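Print this page
E-mail this page

Progress report to the Arnlow fund: baskets and small things at the Kuseo counter
Prepared by Jeanine Willems for Mervyn Ashworth
Nov 14, 2025

You asked for a frank account of the basket trial, so I will start with the part I am least happy about. In April we told you that one shared basket on each table would put an end to stray bits and pieces in the wrapping room. I signed that paper and I doubted it then. Seven months on I would say the claim was too big for the evidence, and parts of it still are.

The grant bought 34 baskets from Mertens. All were delivered and all are in use somewhere in the building, though "in use" covers a good deal. Luuk Dewulf would like me to report that as a success. I report it as a delivery.

The tables are another matter. The white tops were paid for out of the same grant and I have few complaints about them. Small things show up well on them, crumbs and specks included, and people wipe them down more often than they did the old ones.
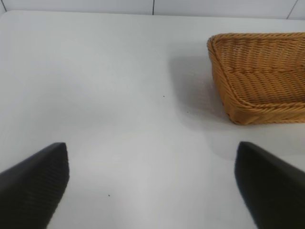 Woven basket on one of the white tabletops.

The weave is my main worry. It looks pleasant and visitors like it, which is what Ellska promised when they advised us on the choice. But an open weave has gaps, and the floor of the basket is ridged. Pins and short ends of ribbon settle between the strands and have to be picked out by hand. Tarun Sisodia tried lining a few with card. The card slid about and was soon thrown away. I asked Ellska whether a plain tray would have done the same job for less and have not had a reply I could pass on to you.

Then there is the habit itself. The idea was that anything small goes in the basket when you have finished with it. What I keep finding is the small thing put down beside the basket, near enough that whoever left it probably felt the job was done.

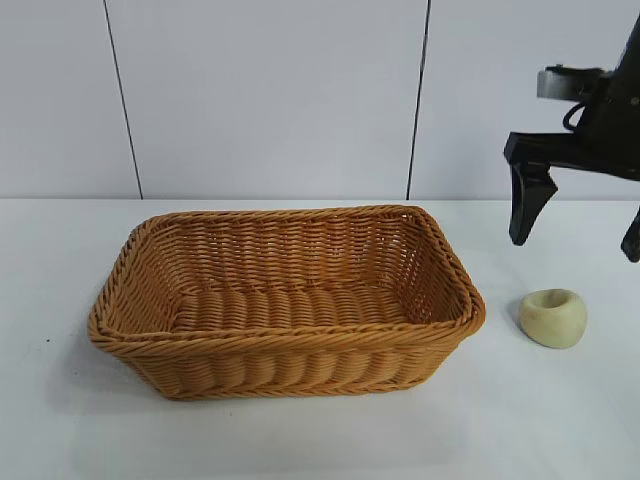 Wilma Van Wijk thinks this will sort itself out once each basket has a label saying what belongs in it. I am not convinced, having seen what happened to the labels on the shelves, but labels are cheap and I have agreed to a trial on two tables.

Money. We have spent 1541 euros to date, with 137 left. I would prefer to hold that back until the labels have had a fair run. Luuk wants more baskets. I can't support that while the ones we own are being walked past.

What I can't give you is a figure for time saved. The first proposal spoke of 90 minutes a week. I don't know where that came from and I would ask you not to repeat it to your board. We have no record of how long clearing up took before the grant, and guessing at it now would help neither of us.

I will write again when the label trial is over.

Jeanine Willems

Print this page
E-mail this page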